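Speaker notes: The Bow Tie, or Fourteen Minutes on a Knot
Fellberg evening series, 20 Jan 2026

Slot is 14 minutes. The clock at the back of the hall runs fast, ignore it.

Open cold, no hello. "Hands up if you own a bow tie." Wait. "Keep them up if you can tie it." Enjoy the sound of sleeves coming down.

Confess early. For years mine came on an elastic band with a hook. Brisow sold it to me in a box that said HAND FINISHED, and the finish was the hook.

Slow down here. Most people fail before they start, by learning on their own neck. You're working backward, in a mirror, with your chin in the way, and a cab is waiting. Put the thing on a table first. Good light, smooth top, both ends where you can see them. Learn what the fabric wants to do, then argue with it. 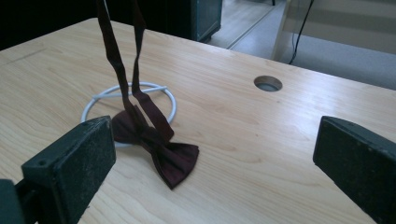 Satin is the worst teacher and the one everybody gets. It slides, it shows every crease, and it remembers your mistakes until February. If someone asks about cotton, say yes, cotton is easier, and move along before the linen people wake up.

The pinch. Do this with the big felt tie from the bag (check the bag!). Fold the front wing, hold the middle, bring the other end down over it. Say "over" loudly. Last time half the room went under and we lost 2 minutes to untangling.

Wings should not match. Anyone whose wings match is suspected of owning the hook. Pause for the Weidemann catalog joke, skip it if the front row looks sponsored.

Ironing: only if asked. Low heat, cloth in between, don't tell the story.

Close on the undoing. One pull and it's a strip of cloth again, 20 tries' work gone. Pull mine loose, leave it hanging, take questions. Spare ties are in the blue bag by the door and I would like them back.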